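홈 | 자유게시판 | 원단수다 | 바느질질문 | 장터 | 로그인

원단수다 > 린넨/면

두꺼운 린넨으로 셔츠 만들어 입는 분 계세요? 첫 세탁 어떻게 하시는지

마루밑재봉틀
드디어 샀습니다!! 포르투갈 여행 마지막 이틀을 기마랑이스(Guimarães)에서 보냈는데, 골목 안쪽에 Rorine이라는 작은 원단 가게가 있더라고요. 들어갔다가 한 시간을 못 나왔어요. 결국 생지 린넨을 4미터 끊어 왔습니다. 주인분 말로는 16수 굵은 실로 짠 거고 제곱미터당 300그램이라고 하셨어요. 만져 보면 빳빳한데 속에 기름기가 살짝 도는 느낌? 마른 풀 냄새도 나고요. 가방에 넣어 오는데 옷보다 원단이 무거웠어요 ㅋㅋ
이걸로 품 넉넉한 작업복 스타일 셔츠를 만들 건데 재단하기 전에 선세탁을 해야 하잖아요. 지금까지 얇은 린넨만 해 봐서 그냥 미지근한 물에 담갔다 널었거든요. 이건 너무 두꺼워서 그걸로 될지 모르겠어요. 줄어드는 것도 걱정이고 접힌 자국이 하얗게 남는다는 말도 봤고요. 두꺼운 린넨 다뤄 보신 분들 얘기 듣고 싶어요!

삼베할매손녀
와 기마랑이스! 그쪽이 예전부터 린넨으로 이름난 동네라 부럽습니다. 저는 무조건 두 번 빨아요. 첫 번째는 40도, 두 번째는 60도. 두꺼운 건 한 번으로는 풀기가 다 안 빠져서 만들어 놓고 두세 번 빨 때까지 계속 줄더라고요. 소매 길이가 손목뼈 위로 올라간 셔츠가 한 벌 있습니다... 반바지랑 입으면 귀엽긴 해요.
그리고 세탁기에 넣기 전에 꼭 양 끝을 지그재그로 박으세요. 안 그러면 실이 풀려서 원단끼리 국수처럼 엉켜요.

올풀림주의
60도는 좀 과하지 않나요? 저는 반대입니다. 생지 린넨은 그 기름기 도는 느낌이 매력인데 뜨거운 물로 돌리면 그게 확 빠져요. 저는 30도로 한 번, 탈수는 제일 약하게. 대신 시간을 길게 둡니다. 욕조에 하룻밤 담가 놓고 다음 날 물 갈고 또 반나절요. 물이 보리차 색이 되는데 그거 보는 재미가 있어요.

삼베할매손녀
올풀림주의님 말씀도 이해는 되는데 앞으로 몇 도로 빨 옷이냐가 먼저 아닐까요? 작업복이면 흙도 묻고 기름도 튈 텐데 그때마다 30도로 조심조심 빨 수는 없잖아요. 평소 빨래보다 한 단계 높은 온도로 선세탁하는 게 맞다고 봅니다. 감촉은 입다 보면 또 다른 쪽으로 좋아져요. 제 제일 오래된 앞치마는 이제 거의 가죽 같은 윤이 나요!

올풀림주의
앞치마는 인정합니다. 그래도 셔츠는 셔츠죠. 제가 60도에 돌린 원단은 세로로만 확 줄어서 결이 틀어졌어요. 그 뒤로 뜨거운 물은 안 씁니다.

마루밑재봉틀
우와 두 분 다 감사해요. 읽으면서 계속 마음이 왔다 갔다 하네요 ㅋㅋㅋ 조각을 잘라서 양쪽 다 해 보면 어떨까 싶은데요. 사방 30센티쯤?

단추구멍공방
조각 실험 강력 추천합니다! 저는 새 원단 올 때마다 해요. 팁 하나 드리면 원단 가장자리에 붙여서 자르지 말고 안쪽에서 자르세요. 가장자리는 더 촘촘해서 줄어드는 정도가 달라요. 그리고 자르기 전에 색실로 네모를 시침해 두고 세탁 후에 그 네모를 재면 올이 풀려도 정확하게 나옵니다.
예전에 비슷한 무게로 제가 해 봤을 때 세로는 뚜렷하게 줄고 가로는 거의 그대로였어요. 원단마다 다르니 꼭 직접 재 보시고요.
세제는 뭐 쓰세요? 저는 Vomach 중성세제 쓰는데 형광증백제가 없어서 생지 색이 그대로예요. 일반 세제 썼다가 누런 린넨이 희끗희끗해진 적이 있어서 그 뒤로는 안 바꿉니다.

실밥먼지
Vomach 저도 써요. 향이 거의 없어서 좋은데 기름때는 잘 안 지워지더라고요. 작업복이면 목둘레는 빨랫비누로 한 번 문지르고 넣으세요.

구름솜베개
세탁 얘기는 위에서 다 나온 것 같고, 저는 바늘 얘기 좀 할게요. 제곱미터당 300그램이면 칼라 부분에서 네 겹 다섯 겹 겹칠 때 가정용 재봉틀이 꽤 힘들어해요. 바늘 16호로 바꾸고 땀수를 3밀리로 늘리면 훨씬 나아요. 저는 안쪽 칼라를 얇은 면으로 대는데, 목에 닿는 느낌도 부드럽고 두께도 줄고 아주 만족해요. 밑단은 두 번 접지 말고 바이어스로 싸 보세요. 안감 쪽에 꽃무늬가 살짝 보이면 얼마나 기분이 좋은데요!

마루밑재봉틀
안쪽 칼라에 면! 그 생각은 못 했어요. 집에 남색 줄무늬 자투리가 있는데 딱이네요. 단추는 같은 동네에서 산 Corkeo 코르크 단추를 달려고 해요. 혹시 코르크 단추 빨아 보신 분? 가게에서는 괜찮다고 했는데 60도 얘기를 읽고 나니 갑자기 불안해져서요.

단추구멍공방
Corkeo 단추 저 있어요. 찬물 손빨래는 여러 번 했는데 멀쩡하고요, 건조기는 안 돌려 봤고 앞으로도 안 돌릴 겁니다. 구멍 둘레가 먼저 닳으니까 실기둥을 좀 길게 세우고 뒤에 작은 받침 단추를 같이 다세요.

삼베할매손녀
저라면 그냥 자개나 나무 달아요. 작업복에 코르크는 좀... 예쁜 건 알겠는데 반년 뒤에 다시 달 생각을 하면 손이 안 가네요.

마루밑재봉틀
중간 보고 드려요! 조각 두 개 다 해 봤습니다. 시침한 네모 한 변을 400밀리로 크게 잡았는데, 30도 조각은 세로가 387밀리가 됐어요. 60도 조각은 그것보다 확실히 더 줄었고 결도 조금 돌아갔고요. 그런데 감촉은 의외로 60도 쪽이 더 좋아요!! 보들보들하고 주름도 덜 가요. 냄새는 30도 쪽에 더 남아 있고요. 그래서 40도로 두 번 돌리기로 했습니다. 두 분 의견을 딱 반씩 섞었어요 ㅎㅎ

올풀림주의
387이면 나쁘지 않네요. 전 한 번만 하라고 하고 싶지만 원단 주인 마음이죠. 널 때 식서 방향으로 손바닥으로 쭉쭉 당겨 주세요.

실밥먼지
다 만든 다음 얘기인데, 두꺼운 린넨 셔츠는 걸어서 말리세요, 눕혀서 말리세요? 저는 물 먹은 린넨 무게 때문에 어깨가 뿔처럼 튀어나와서 항상 눕혀요. 집에 건조대가 없어서 13년째 식탁 위에 수건 깔고 말립니다.

구름솜베개
저는 거는 쪽이에요. 대신 철사 옷걸이는 절대 안 쓰고요. 어깨선이 완만하게 휜 플라스틱 옷걸이에 걸고 단추를 맨 위하고 가운데만 잠가 둬요. 물이 뚝뚝 떨어질 때 말고 수건으로 한 번 말아 꾹꾹 눌러 준 다음에 걸면 뿔이 거의 안 생겨요. 반쯤 말랐을 때 앞단하고 칼라만 손으로 펴 주면 다림질을 안 해도 될 정도예요. 그 손맛에 린넨을 못 끊어요.
옷걸이는 서로 걸려서 엉키니까 빨래 널기 전에 미리 하나씩 빼서 바구니에 담아 두면 편합니다.
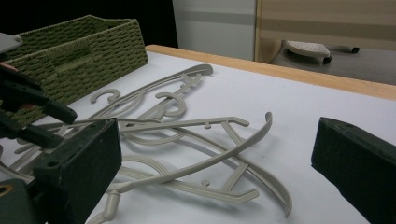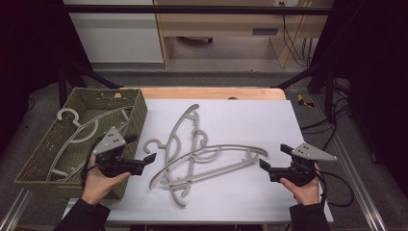
회색 계열 플라스틱 옷걸이. 두 번째 사진 왼쪽은 올리브색 바구니.

단추구멍공방
눕히는 쪽에 한 표. 어깨 뿔도 그렇지만 걸어 두면 젖은 단이 아래로 처져서 제가 애써 맞춘 밑단 선이 달라지는 게 싫어요. 반쯤 마르고 나서 거는 건 찬성이요.

마루밑재봉틀
걸기파 눕히기파 메모 완료! 5월 안에 다 만드는 게 목표예요. 패턴은 어제 종이에 다 옮겼고 오늘 저녁에 재단 들어갑니다. 4미터 중에 남는 걸로는 주머니 큰 앞치마도 하나 하려고요. 완성하면 착용샷 들고 올게요!

댓글 3

바늘쌈지: 시침 네모로 재는 방법 처음 알았어요. 당장 해 볼래요, 감사합니다!

느린재단: 저는 선세탁 안 하고 넉넉하게 재단하는 사람인데 여기서는 말을 못 꺼내겠네요 ㅋㅋ

무명한필: 앞치마 윤 난다는 말에 홀려서 린넨 장바구니에 담았습니다. 색은 생지가 나을까요, 회색이 나을까요?

관련 글
생지 린넨 색 안 빠지게 다림질하는 법
가정용 재봉틀로 청지 다섯 겹 박기
자개 단추 vs 나무 단추 오래 써 본 후기
칼라 심지, 붙이는 것과 꿰매는 것
자투리 린넨으로 만든 행주 모음
여행지에서 원단 사 올 때 챙길 것들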